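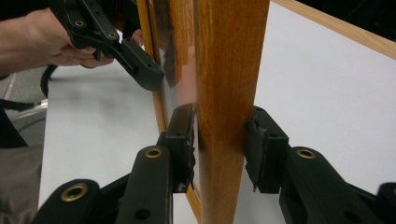

Stuleveo Hand-Held Gripper: Set-Up Guide

Section 5. Gripping framed objects

Complete Section 4 (finger pad installation) before starting. A table and one framed object with a solid wooden rail are required.

5.1 Stand the object upright on the table and support it with the free hand.

5.2 Open the fingers fully. Approach the rail so that one pad is on each side of it.

5.3 Close the fingers until both pads touch the wood, then stop. Additional squeeze does not improve the hold and shortens pad life.

NOTE: Mirrors may be used. Keep the pads on the rail — pad contact with the glass leaves marks and is logged as a failed grip.

5.4 Hold for 5 seconds, release, and withdraw straight back.

5.5 Lay the object flat and close the fingers completely. The two tips should meet along a straight seam.
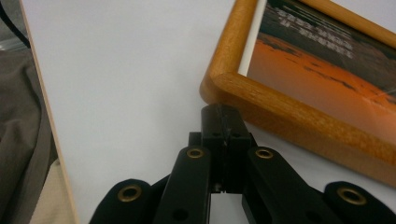 Figure 5-2. Fingers closed, tips together, near the corner of a picture frame.

5.6 If the tips do not meet evenly, loosen the pad screws, realign, and retighten. Repeat from step 5.2.

CAUTION: Do not pry under a frame with the tips. Pads damaged in this way are not covered by the warranty.

5.7 Record 14 grips under the profile "Cikine" before moving to Section 6. Fault code 102 means that the fingers did not reach the closed position; see the Plaltirwood service sheet.

Inspect the pads every 100 grips. Light wear on the contact face is acceptable. Replace pads in pairs.

Section revised in June by Mohit Yadav.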